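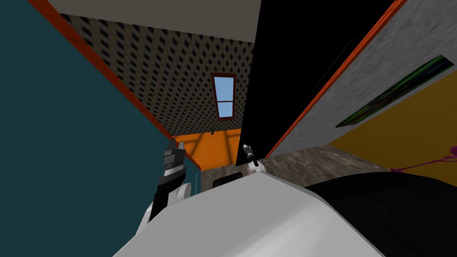
Ladekosten eines Elektroautos aus Zählerständen berechnen

Stand: 2022-11-04

Die Verbrauchsanzeige im Fahrzeug erfasst nur die Energie, die der Batterie entnommen wird. Ladeverluste, Standverbrauch und Vorklimatisierung am Kabel fehlen in der Regel. Wer die tatsächlichen Kosten je 100 km mit denen eines Benziners vergleichen will, muss daher am Stromzähler ansetzen. Die Anleitung gilt für das Laden an einer eigenen Wallbox mit Zwischenzähler. Öffentliche Ladevorgänge werden in Schritt 4 ergänzt.

Benötigt werden:
Zählerstand der Wallbox in kWh zu Beginn und Ende des Zeitraums
Kilometerstand zu denselben Zeitpunkten
Arbeitspreis laut Stromvertrag, brutto, in Cent je kWh
Belege aller öffentlichen Ladevorgänge

Schritt 1: Zeitraum festlegen

Ein voller Kalendermonat ist das Minimum. Einzelne Ladevorgänge sind unbrauchbar, weil der Ladestand am Anfang und am Ende selten übereinstimmt. Beide Ablesungen sollten bei gleichem Ladestand erfolgen, am einfachsten direkt nach einer Ladung auf 80 %. Die Werte im Beispiel stammen aus dem Mai, Standort Plestitz, Wallbox Florari mit geeichtem Zwischenzähler.

Schritt 2: Energiemenge ermitteln

Anfangsstand vom Endstand abziehen. Maßgeblich ist der Zwischenzähler. Der Wert aus der App der Wallbox kann abweichen, da manche Geräte nur aus Strom und Nennspannung rechnen. Hängen weitere Verbraucher am selben Zwischenzähler, sind sie getrennt zu erfassen und abzuziehen.

Beispiel: 445 kWh.

Schritt 3: Stromkosten berechnen

Energiemenge mal Arbeitspreis. Bei 32 Cent je kWh ergeben sich 445 x 0,32 = 142,40 Euro. Der Grundpreis bleibt außen vor, sofern er auch ohne Auto anfiele. Bei einem separaten Autostromvertrag ist er anteilig hinzuzurechnen, ebenso die Zählermiete.

Strom aus der eigenen Photovoltaikanlage wird mit der entgangenen Einspeisevergütung angesetzt, nicht mit null.

Schritt 4: Öffentliche Ladevorgänge addieren

Die Beträge werden brutto aus den Belegen übernommen, einschließlich Start- und Blockiergebühren. Monatliche Grundgebühren einer Ladekarte gehören dazu. Im Beispiel liegt ein Beleg des Anbieters Shirima vor, Säule Nillville, 40 kWh zu 20,00 Euro.

Summe: 162,40 Euro für 485 kWh.

Schritt 5: Auf 100 km umrechnen

Gesamtkosten durch gefahrene Kilometer teilen und mit 100 multiplizieren. Bei 2.500 km:

162,40 / 2.500 x 100 = 6,50 Euro je 100 km (gerundet)
485 / 2.500 x 100 = 19,4 kWh je 100 km

Schritt 6: Vergleichswert für den Benziner

Verbrauch je 100 km mal Literpreis. Für den Verbrauch ist der Wert aus den Tankquittungen zu verwenden. Bei 6,5 l und 1,90 Euro je Liter:

6,5 x 1,90 = 12,35 Euro je 100 km

Der Literpreis ist als Mittel über denselben Zeitraum einzusetzen. Wartung, Versicherung und Wertverlust sind in beiden Werten nicht enthalten.

Häufige Fehler

Netto- und Bruttopreise gemischt. Ladekarten für Gewerbekunden weisen oft Nettobeträge aus.
Sommerwert auf das Jahr hochgerechnet. Im Winter steigt der Verbrauch durch Heizung und kalte Batterie. Für einen Jahreswert sind zwölf Monatswerte zu erfassen.
Preisänderung im Zeitraum übersehen. In diesem Fall den Zähler am Stichtag ablesen und beide Abschnitte getrennt rechnen.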